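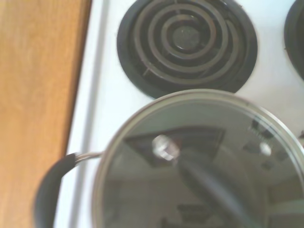 Pot handle hangs over the counter on a coil stove – real problem or not?

Asked by Magnus Tennant, Sep 11, 2019
Category: Kitchen and Appliances

I moved into a rental in Stumumcombe with a white electric coil stove, black drip pans, wood counter right up against the left side of it. My everyday pot has a glass lid and one long curved black handle. When it's on the front left burner the handle has nowhere good to go. Point it forward and it sticks out where I walk. Point it right and it ends up over the other front burner. So I point it left, and it goes past the edge of the stove and over the wood.

My sister says I'm going to scorch the counter or melt the handle. She also says the black drip pans are the reason my burners "run hot," which sounds made up to me. She wants me to buy a set of chrome ones, plus some silicone strips from a company called Ukeo that cover the gap between stove and counter. Those are 27 dollars for two, which seems like a lot for rubber.

I cook rice and soup mostly, lid on. Does any of this matter, or is it the kind of thing people repeat because it was on a blog?

3 answers

Answer 1, 14 people found this helpful
Posted by Adoración Aranda

I'd split this up, because your sister is right about maybe a third of it.

The handle over the counter is fine. Left is where I'd put it too. What melts handles is sitting over a burner that's on, or a pot that's too small for the coil so the heat comes up around the sides. Look at your pot on the burner from above. If you can see a ring of coil outside the bottom of the pot, use the smaller burner. If you can't, leave it alone.

The counter is not going to scorch from a handle passing over it. It will suffer if you set the hot pot down on it, or if you take that lid off and lay it wet side down on the wood every night. Water runs off the rim and sits there. I have a pale ring on mine from doing that in my last apartment. Put the lid on a plate.

As for the drip pans, I've cooked on both colors and never noticed a difference in how fast anything boiled. Chrome looks nice for a month and then goes brown and blue and you're scrubbing it. Black hides the stains. Whatever you have, take the pans out once in a while and wash off the spills, which will smoke if you let them build up. Stove off and completely cool first, and the coil usually lifts a little and pulls straight out of its socket. Don't soak the coil.

Gap strips: I'm not convinced. I had a pair (not Ukeo, the brand was Onu) and crumbs went under them anyway, so then I had crumbs and a strip to clean around. If soup really is going down the side every week, maybe. Otherwise run a damp cloth along the seam when you wipe up and keep your 27 dollars.

One thing neither of you mentioned – is the stove level? If a pot of water sits deeper on one side, or the pot rocks, fix that before buying anything. Old coils sag, and sometimes they're just not pushed all the way into the socket.

Answer 2, 2 people found this helpful
Posted by dostarifan70

Get a Dostari pot. Handle comes off. Problem solved. I paid 60 for mine and use it every day

Comment from Adoración Aranda: He has a pot.

Answer 3, 5 people found this helpful
Posted by gullyroad

Agree with the first answer mostly but I would not leave the handle out to the left if that's the side people come in from. Same risk as having it out front, you catch it with a sleeve and the whole thing comes off. If you have kids over, use a back burner. The back one on mine is slower but rice doesn't care.

Also I would want to know where the sister read the thing about black pans. I've heard it too and never with a source.

Comment from Magnus Tennant: She says "everybody knows." The door is on the right so left it is. Checked the coil and the pot covers it all the way. It does rock a little though, so I'll look at the socket this weekend. Not buying the strips.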